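Pre-Purchase Inspection Checklist – Two-Arm Bench Cell
October | Craig Yule

For the budget meeting. Items are marked OK, FIX or HOLD. The Giltomex quote stays open until every HOLD is cleared.

1. Arm mounting and reach – OK. Both arms cover the middle of the table. Keir Imrie wants the bolts rechecked before we sign.

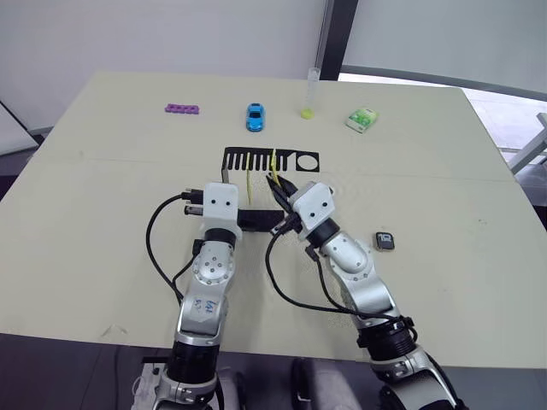

2. Cable routing – FIX. Budget for sleeves and clips on both arms. Mackay lists a set at $1,453, which seems high. Ask for a second price.

3. Work surface – OK for trials. A one-piece top can wait until next year.
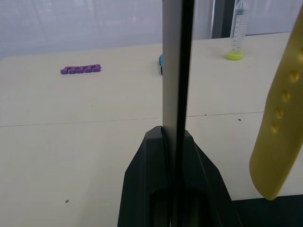
4. Gripper fingers – HOLD. We need a spare pair for each arm, and lead time is seven weeks. Wai-kit Hsieh to confirm whether the lattice type is stocked or made to order.

5. Handling thin, flexible parts – HOLD. Most of our work is strip into slot, so this decides the purchase. No score until the full run is done.

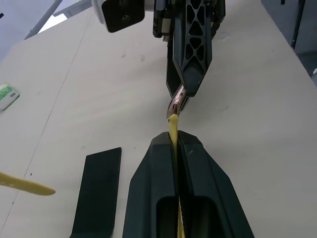

6. Emergency stop – FIX. Add one button at each end of the bench. Cost is small – put it under installation.

7. Operator seating and floor space – FIX. Keep feet and loose items out from under the table while the arms are powered. Price a front panel.

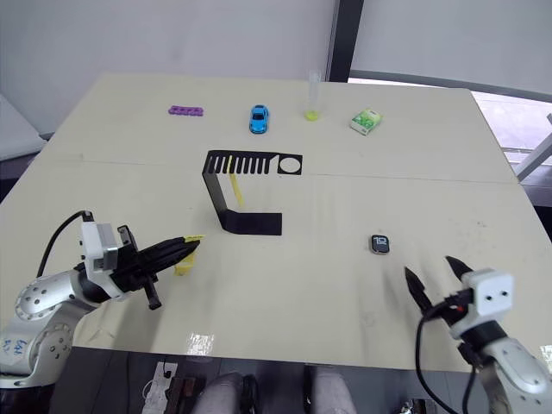
Slotted stand with a yellow stick in the rack, right gripper open.

Next review: Vanderleia Cordeiro, with revised costs.

Related
Bernusetti service contract: what is covered
Mustton bench cell: power and air needs
Spare parts budget worksheet

Contact the equipment planning office | Back to top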